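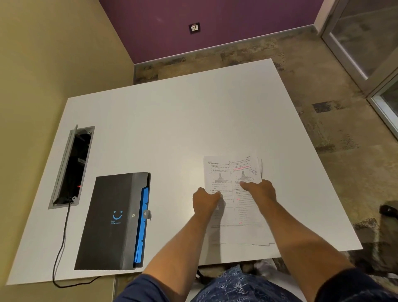 Speaker notes: page segmentation for the paper-handling planner
Purside controls group, talk 2

Slide 1. Title. Say the name of the planner (Lirkent) and move on. Most of the room saw the hardware talk, so skip the arm.

Slide 2. Task. Two hands, one stack of printed sheets, one table. The planner must pick a contact point for each hand on the top sheet, apply pressure with one and move the sheet with the other. Everything today concerns choosing those two points.

Slide 3. Why paper is awkward. The stack is rarely square. Lower sheets fan out and edges curl, so the outline seen from the head camera belongs to several sheets at once. The first version fitted one rectangle to the whole outline and put the grasp point on a sheet underneath. Show the failed plan, then the corrected one.

Slide 4. Perception. Three masks: hands, top sheet, everything else. White paper on a white table gives a weak boundary, so the edge detector alone is no use. We take the print as the anchor. Column direction gives the sheet's angle; the margins give a first guess at its size. Handwriting and highlighter are masked out before the column fit. Left in, a pencil note in the margin is read as a third column and the angle drifts.

Slide 5. Data. 869 labelled frames from human demonstrations, 361 of them with a hand over the text. Tables are left as found, with folders, cables and open cable ports in view. Mention that a dark folder is the easiest object to reject and a loose blank sheet the hardest.

Slide 6. Planning. The Arkach solver runs on the masks with a budget of 300 ms. If it has no answer by then, it returns the last valid pair of contact points and sets the stale flag. Three stale flags in a row and the arms hold position. Expect a question on why three. Answer: two stopped too often when a sleeve crossed the page.

Slide 7. Control. Force limit on the pressing hand is fixed. The moving hand is position controlled until contact, then switches to compliance. The switch is logged with the frame index — point to the step in the plot at 900 ms.

Slide 8. Open items. Curled edges still produce short false boundaries. Paredes, our replay tool, drops the stale flag on export; fix due in December. No result yet for stapled sheets.

Leave slide 8 up for questions. Backup slides: solver settings, mask format, log fields.

Purside controls group | Contact | Copyright Purside | Back to top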